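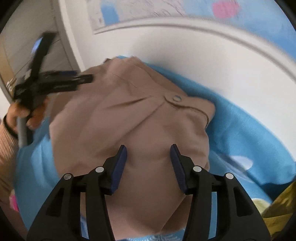
What is a flap pocket?
A flap pocket is a pocket on a garment whose opening is covered by a separate piece of cloth, sewn above the opening and hanging down over it. The flap may hang free or may be closed with a button, a snap, or a strip of hook-and-loop tape.

Flap pockets are found on shirts, jackets, coats, and work pants. The flap keeps dust and rain away from the opening and holds small items in place when the wearer bends over. On many garments it is mainly decorative, and on some it is sewn over a place where there is no pocket at all. Such a piece is called a false flap.

Construction

A flap is usually made from two layers of cloth, the outer flap and the facing. The layers are placed with their right sides together, stitched along three edges, and turned. The fourth edge is left raw and is caught in the seam that joins the flap to the garment. After turning, the flap is pressed, and a line of topstitching is often added close to the edge.

On light cotton the facing is commonly cut from the same fabric as the outside. On heavy cloth, a thinner fabric may be used for the facing to reduce bulk at the corners. Interfacing is added to one layer if the flap will carry a buttonhole.

The flap is cut slightly wider than the pocket beneath it. If it is cut to exactly the same width, the pocket corners tend to show once the garment is worn and washed. In the sewing manual Pockets and Plackets, Katalin Csonka recommends a difference of 3 mm on each side for shirts and more for coats.

Shapes

The straight flap has a level lower edge and square corners. The rounded flap has curved corners, which are easier to turn neatly in thick cloth. The pointed flap comes down to a single point at the center, where the button is normally placed. The scalloped flap has two shallow curves meeting in a center point and is associated with Western shirts. The slanted flap, also called a hacking flap, is set at an angle and is found mostly on jackets.

Closures

Buttons are the most common closure on shirt flaps. The buttonhole is worked in the flap and the button is sewn to the pocket, so the button shows on the outside when the flap is closed. In a concealed version, the buttonhole is worked in the facing or in a separate tab under the flap, and the outer surface stays plain.

Shirt pocket buttons are usually the same as those on the front of the shirt, or one size smaller. Plastic is the usual material. Gray, brown, and off-white buttons are widely used on tan and beige cloth. Snaps need a firm backing, and a snap set in a single layer of thin cotton may tear out.

Care and folding

Flaps are likely to curl after washing, especially at the corners. Buttons should be unfastened before the garment goes into the machine, which lowers the strain on the thread. Smoothing the flap by hand while the cloth is still damp removes most creases. When ironing, the flap is lifted and its underside pressed first, then the pocket, and then the flap is laid down and pressed from the outside.

For folding, the shirt or jacket is laid face down on a flat surface with the flaps closed and lying straight. A flap that is turned under at this stage will hold a crease across its middle until it is ironed again. The sleeves are folded in over the back, the sides follow, and the lower part is brought up toward the collar. Thick flaps can leave a mark on the layer beneath them, so jackets with large pockets are often hung instead.

Repair

The most frequent faults are a missing button, a frayed buttonhole, and a torn upper corner where the pocket pulls on the garment. A torn corner is repaired by placing a small patch on the wrong side and stitching through all layers. A bar tack, which is a short row of dense stitches, is then sewn over the end of the seam. A repair guide by Poul Ingvarsson advises checking the second pocket at the same time, as both were probably sewn with the same thread.

A lost button can be replaced with the spare sewn inside the side seam or front band of many shirts. If there is no spare, the lowest button on the front may be moved to the pocket and a near match put in its place, where it will be tucked in.

See also
Patch pocket
Welt pocket
Bellows pocket
Buttonhole
Topstitching

References
Csonka, Katalin. Pockets and Plackets. Akley, chapter 17.
Ingvarsson, Poul. Mending Everyday Clothes. Montoya, chapter 3.

Last edited 20/09/2021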